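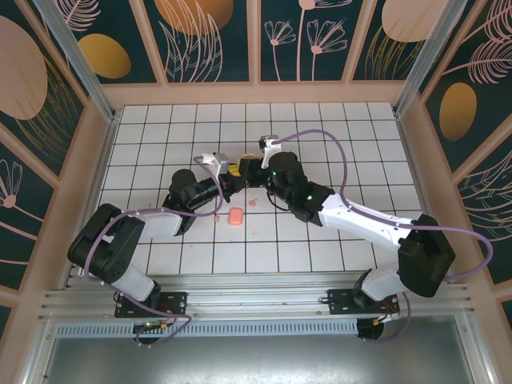
Workshop Basics / Tile and Grout

Resealing Grout on a Tiled Surface

Omid Shojaei - updated August 1, 2022

Penetrating sealer wears off with cleaning. Reseal when water stops beading on the joints.

Scrub the joints with a neutral cleaner and a nylon brush. Avoid vinegar - acid etches cement grout. Rinse twice and let dry overnight.

Apply sealer along each line with a narrow brush. Wipe any excess off the tile face within 15 minutes. Wait 20 minutes, then apply a second coat.

Keep the surface dry until the next day. To test, put a few drops of water on a joint. If the grout darkens, add one more coat.

Epoxy grout does not need sealing.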